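Unit 10 - Reading an offer: the Clerkodau desk-tidying package

Bring this handout to the seminar along with the vendor offer sheet. We will use both again in the assignment at the end.

## 1. What is being sold

Clerkodau offers a humanoid robot as a monthly service for small offices. The customer doesn't buy the robot. The customer pays for a task package, and the robot, its software and its upkeep come with it. The package we look at in this unit is called Bevwood. It covers books, folders and flat items on desks: picking them up, stacking them, and putting them into upright holders.

The offer sheet lists three parts:

- the robot, with one type of gripper
- the Bevwood task software, set up for up to 2 desks
- a remote support line, open on working days

Site preparation is quoted separately. Many students miss this line on first reading, so mark it on your copy.

## 2. The task

Bevwood breaks a tidying job into short steps. For a book on a pile, the steps are: find the top item, choose an edge, close the gripper on it, lift, move, release. Each step has its own check, and the robot can stop between any two of them.

The edge step matters most in practice. A hardcover lying flat on other hardcovers gives a gripper very little to hold. If the covers line up, there may be no free edge at all. A person solves this with a fingernail and doesn't think about it.
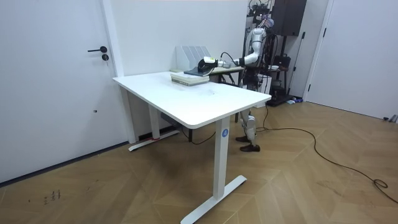
*Fig. 1. Gripper on the edge of the top book. The file organizer is behind the pile.*

Note where the robot is standing in Fig. 1. It works from behind the desk and reaches across the top. An office that pushes its desks against a wall can't offer that position, and the offer sheet has nothing to say about it. Questions like this belong in your list for the vendor.

## 3. Claims and what they cover

The sheet gives a success rate of 97 percent. Before using a number like that, find out four things:

1. What counts as one try? A full job, or a single step?
2. Does a second attempt at the same item count as a success or a failure?
3. Which items were used, and who picked them?
4. Was the desk set up the same way each time?

In the notes to the sheet, Clerkodau says the rate is per step. That changes the picture a good deal. A job with six steps at 97 percent each comes out at a bit over 83 percent for the whole job, if the steps don't affect one another. They usually do. A poor grip makes the move and the release harder too.

The second claim is speed. The sheet says 80 items in a working session but doesn't say how long a session is. Tjoa, the reseller, uses the same number in its brochure and calls it "per shift." Treat the two as different claims until someone shows they are the same.

## 4. Upright holders

Stacking flat items is the easier half of the package. Filing them is harder, for plain geometric reasons. The item has to be turned, lined up with a slot and let down into it. A slot is only a little wider than what goes in, so small errors in angle count for more than they do on an open desktop.

Thin, stiff items are kinder than soft ones. A paper folder bends as it is turned, and the lower corner may not be where the software expects it.

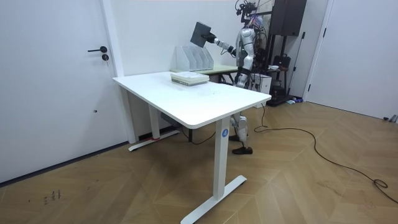
*Fig. 2. A dark gray board held at an angle above the magazine file holders.*

For filing, Bevwood asks for holders that are fixed in place or heavy enough not to slide. It doesn't supply them. Add them to the cost sheet under site preparation - they are cheap, but the evaluation form has a line for every customer-supplied item.

## 5. Assignment

Pretthorpe is a records office with two shared desks and a wall of magazine files. It has asked for advice on whether to take the Bevwood package for one year.

Write a memo of no more than two pages. Include:

- a table of the vendor's claims, with what each one leaves open
- your list of site preparation items
- the questions you would send to Clerkodau before signing
- a recommendation, with the test you would want to see first

Don't use the reseller's brochure as your only source for any figure. Memos are due at the start of the next unit, on paper.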